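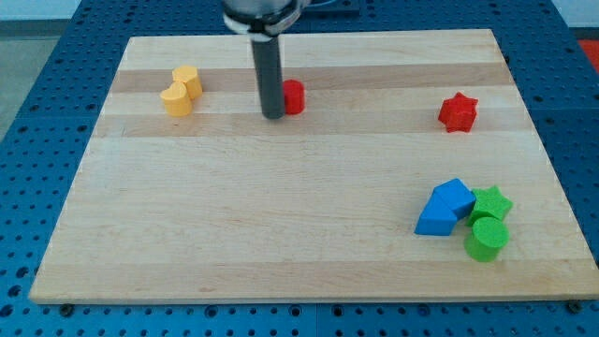 *Striped wooden board on a blue work surface.*

Guests considering a stay at Skollari in the coming season are advised that the arrangements for arrival, meals and departure have changed since my last entry on the property. I have now stayed there in both February and June, and the notes below replace the earlier ones, which should no longer be relied upon.

Skollari is a guest house of 40 beds on the sheltered side of the bay. It is reached by the Sondus ferry, which leaves the mainland wharf twice daily in summer and once daily for the remainder of the year. The crossing takes 115 minutes in fair weather. Passengers with vehicles are required to present themselves at the gate well before departure, and the gate is closed without further announcement. I would recommend travelling on foot. The road from the landing to the house is short and level, and the house will send a cart for luggage if it is requested at the time of booking.

**Rooms**

Accommodation is offered in two buildings. The older of these faces the water and contains the larger rooms, several with a private verandah. The newer building stands behind it, among the tea-trees, and is considerably quieter. Light sleepers should request the rear building, as the dining terrace remains in use until late in the evening and sound carries upward to the front rooms.

Bed linen and towels are supplied. Beach towels are not, although they may be hired at the desk. The rooms in the older building have ceiling fans only. In February I found this sufficient, with the shutters closed from late morning — a practice the staff also follow in the common rooms.

Hot water in the newer building is reliable at all hours. In the older building it is best before 7 am.

**Meals**

Breakfast is included in the tariff. Dinner is served at a single sitting and must be ordered by noon. The menu is brief and depends on the catch, and guests with dietary requirements are asked to write ahead. I had the baked snapper on 3 evenings and would order it again. The bread was less consistent.

Lunch is not provided. The Nomura tea room, on the lane above the landing, serves soup and sandwiches at a fair price and will pack a meal for walkers. It is closed in July and August.

**Beach and surrounds**

The beach directly below the house is narrow at high tide and disappears almost entirely on the largest tides. A better stretch lies beyond the northern headland, by way of a signposted path. The path is uneven in places and is not suitable for prams. Swimming is unpatrolled throughout.

**Bookings and cancellation**

All reservations are now handled by Lestetex, the agency that also manages the harbour cottages. A deposit of one night's tariff is payable on booking and is refunded where notice is given in writing. Minimum stay is 2 nights, extended over the January holidays. Departing guests must vacate by 10 am — luggage may be left at the desk until the afternoon ferry.

I paid for both visits in full and received no consideration from the house or the agency. A separate entry on the harbour cottages will follow, together with revised notes on the winter ferry timetable.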